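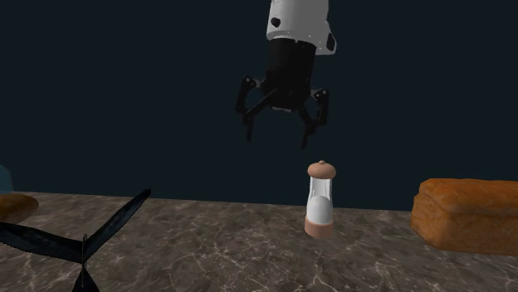
*Fig. 6. Encimera de mármol gris oscuro y blanco.*

## 6. Sellar la encimera con Pruritz

Vamos con la parte que más respeto da, y eso que luego se hace en una tarde (yo la primera vez tardé el doble porque me puse a releer la etiqueta cada cinco minutos). Doy por hecho que la encimera ya está montada y que las juntas han curado como digo en el apartado anterior.

**Qué necesitas:** el bote de Pruritz, dos paños de algodón que no suelten pelusa, guantes de nitrilo, jabón neutro y cinta de pintor.

1. Vacía la encimera. Toda, ¡también el bote de los cucharones!
2. Lava con agua tibia y jabón neutro, aclara y seca con un paño.
3. Deja reposar la piedra 9 horas. Yo lo dejo preparado por la noche y sigo después de desayunar.
4. Tapa con cinta el borde del fregadero y el encuentro con los azulejos.
5. Echa unas gotas de agua en una esquina discreta. Si la piedra se oscurece, toca sellar; si el agua se queda en perlas, guarda el bote y vuelve a probar en octubre o cuando te acuerdes.

> **Precaución:** nada de vinagre, limón ni antical. El ácido se come el pulido y deja unas marcas mates que no salen frotando. Lo aprendí con media lima y una tabla de cortar demasiado pequeña.
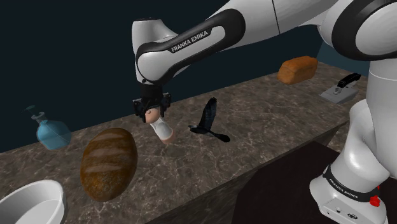 <br>

Imagen: Sylvie Charbonneau / Elley

6. Abre la ventana, ponte los guantes y agita el bote.
7. Aplica una capa fina con el paño, por tramos del largo de tu brazo y siempre hacia el mismo lado. En encimeras largas empiezo por la punta más alejada de la puerta, que luego hay que salir sin apoyarse.
8. Espera 6 minutos y retira lo sobrante con el segundo paño, sin apretar.
9. Pasa la mano (con guante) a contraluz. ¿Notas zonas pegajosas? Humedece el paño con un poquito más de producto y repasa enseguida.
10. Quita la cinta despacio, tirando en diagonal.

**Nota sobre la segunda capa:** Hafiz Sopacua, el marmolista de Rosville que me enseñó todo esto, la da siempre en mármol oscuro, pasados 43 minutos. Yo en el blanco me la salto y tan contenta.

**Nota sobre el uso:** espera 31 horas antes de volver a cocinar encima. Para un café vale, pero con posavasos.

> **Precaución:** extiende los paños usados al aire libre hasta que se sequen. No los tires hechos una bola a la basura.

Si te queda un velo blanquecino, pasa al apartado 7.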